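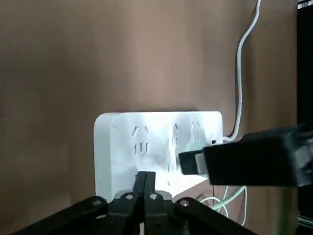 The Bekness Fiber Weekend will charge extra this October for any spinning place within reach of electricity, according to the class list posted by its new organizer, Potgieter Events. A "powered seat" costs $32 for the weekend, on top of admission and any class fees. For the money a spinner with an electric wheel gets a chair in the Stundon Hall annex and the use of a socket on a shared strip. Anyone who has looked at a white power strip, with its sockets side by side along the top row, will have some idea how many fat plug-in adapters fit next to each other before one of them covers its neighbor. The list does not say how many seats will share a strip, and Potgieter did not answer that question when we sent it in.

Bekness, 2022-06-20

Until now the spinning circle at Bekness was free once you were through the door. People with treadle wheels took the middle of the room, people with electric ones took the walls, and whoever had remembered an extension cord was popular. Potgieter's announcement calls this arrangement "informal" and says the new plan will offer "a more comfortable and connected making experience." It does not say what was uncomfortable about the old one.

The company took over the weekend in the spring from the guild that had run it. The guild's last count was 549 paid admissions. Potgieter's announcement talks of 1,079 "expected makers," close to double, with no explanation of where the rest will come from. Asked whether the number includes vendors and their helpers, or people who come on both days and might be counted twice, a spokesperson for the company said only that it was "based on strong interest."

It may be. Electric wheels are lighter and easier on the knees than they used to be, and plenty of spinners now own one. But the fair at Billimden falls in the same month and has the larger parking lot, and its spinning room is still listed as free, with outlets open to anyone who gets there early. Billimden's organizers say they have no plans to change that this year.

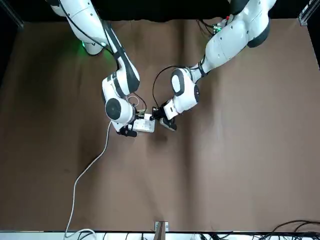
There are also practical matters that the announcement leaves alone. The annex at Stundon Hall was built as a supper room. Its outlets are on the two long walls, and the kitchen at the end draws on the same supply when the coffee urns are on. Guild members who helped set up in past years remember the lights going out at least once during a Saturday – the urns got the blame, fairly or not. An electric wheel uses very little current, less than most lamps, so the wheels themselves should not be a problem. The heaters that vendors like to bring are another story, and the vendor rules in the new packet don't mention heaters at all.

Potgieter says the hall has been "fully assessed for modern needs." The hall's own office told us that no electrical work has been booked between now and the fair. Both statements can be true, of course. An assessment might find that everything is fine. We asked to see it and were told it was an internal document.

Then there is the matter of batteries. Many electric wheels will run for an afternoon on a battery pack, and a spinner who brings one has no need of a socket. Whether that person may sit in the annex without paying for a powered seat is not clear. The class list says the annex is "reserved for powered seating," which could be read either way. A second page, under house rules, says battery packs must not be charged in the main hall. Nothing is said about using them there, so that is presumably allowed, at least until somebody prints a sign.

Students are in an odder spot. The Beginning Electric Wheel class is held in the annex, runs three hours, and has its own fee. The sign-up form also adds a powered seat to the basket unless you uncheck the box. When we tried the form, unchecking it brought up a message saying that the class "requires power." It then let us go on to the payment page without the charge. The company says it is looking at the form. If you have already signed up and paid for both, keep the receipt.

Some of the complaints going around are overdone. The treadle circle is still free, and so are the drop spindle and support spindle corners. The fleece sale keeps its old hours and its old table fees. The dye class has been moved out of the basement, which should have happened years ago. And $32 is not much next to the price of an electric wheel, or next to what most of us leave behind in the vendor hall.

Still, the guild managed with a box of cords and a roll of tape, and broke even doing it. What the extra money will buy has not been spelled out. The announcement says powered seat income will be "reinvested in the event," with no figure and no promise to publish one.

Sign-up for classes and powered seats is open now on the fair's website. Seats can be canceled for a full refund until the end of August and for half after that. Treadle spinners don't need to register, but should bring their own chairs, as the hall's folding ones are going to the annex.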